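Fernside Hand-Held Gripper, Table-Setting Edition

Two-finger demonstration tool with wrist camera, supplied with the Marras training recipe

Overview

The Fernside is a hand-held parallel gripper for collecting manipulation demonstrations without a robot present. The operator holds the tool, does the task at normal speed and puts the tool down. The recorded camera view and finger opening are then used to train a policy which runs on an arm fitted with the same fingers.

This edition is set up for one family of tasks: laying and clearing a table. It ships with the finger set, camera mount and calibration files used in the Skanalstead study, so that a lab can repeat the work without redoing the geometry.

What the study tested

Dishware is awkward for policies trained from a wrist camera. Glazed surfaces give bright highlights that move when the camera moves. Stacked items have edges very close together, and a policy that reads the stack as a single object will lift too much or nothing. Patterned mats add strong lines that have no bearing on the grasp.

The Marras recipe deals with these by changing what is recorded. Each demonstration is split into an approach segment and a contact segment, and the approach segments are sampled more heavily during training. The operator is asked to start from a different height and side each time, with the fingers open. No extra sensor is used.

Two training sets were compared. The first had 400 demonstrations, all with varied starts. The second had 1,633 demonstrations from fixed starts, collected earlier with the same fingers. Both were trained with the same network and the same number of updates, then run on the Domonside bench arm over 223 trials per policy.

Result

The smaller, varied set gave the better policy on stacked dishes. Most of the difference lay in the last part of the approach, where the fixed-start policy tended to close early on the upper rim. On single dishes the two were close enough that we would not choose between them on this evidence.

The reweighting of approach segments helped both sets, though less than the varied starts did. Removing it from the smaller set made the arm slower to commit and did not change which item it went for.

Known limits

The study used one room and one type of lighting. Highlights from a low window were not tested.

Clear glass is outside the scope of the recipe. The policy was never trained on it and should not be used with it.

Cloth mats that ruck up under the fingers remain a problem - the policy has no way of feeling the drag and will carry on closing.

Results were obtained with the supplied fingers. Fingers of another width change how much of the view is blocked near contact, and the training set would need to be collected again.

Supplied with the tool

Hand-held gripper body with trigger
One pair of black fingers
Camera mount and lens cover
Calibration files for the hand-held tool and the arm-side mount
Training recipe (Marras), with segment labels for the smaller set
Spare finger screws

Arm-side mount sold separately. The 1,633-demonstration set is available on request and is not needed to repeat the main result.

Setting up

Fit both fingers and close them fully before switching on. The opening is zeroed at start-up, and a tool that was switched on with the fingers apart will record every opening with the same offset. This can be corrected afterwards if the first recording includes one full close.

Check the camera mount screws at the start of each session. A shift of the mount will not stop recording and is hard to spot in the footage. We now record a short calibration clip before and after each batch, and discard the batch if the two disagree.

Views from the tool, fingers open, dishes and a striped mat on the table
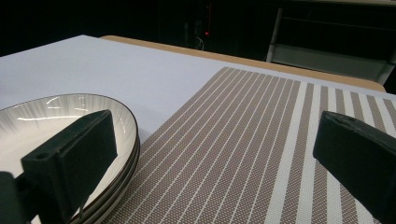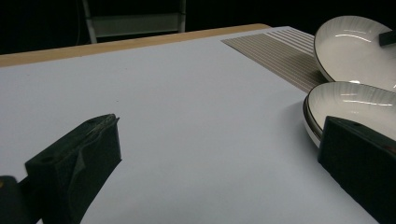 Ewan Tolmire

Notes on repeating the work

Labs that have asked about the recipe mostly want to know how varied the starts need to be. Our operators were given no fixed pattern. They were told to change the side of approach at least every second demonstration and to avoid starting directly over the dish. A later check of the recordings showed good coverage to the left and right and rather poor coverage from the far side of the table, where the operator has to reach.

Segment labels were made by hand for the smaller set. The automatic labels in the current release use finger opening alone and place the boundary slightly late for stacked plates. They are good enough for training, but should not be used for timing measurements.

The next release of the recipe is planned for May and will add labels for clearing as well as laying.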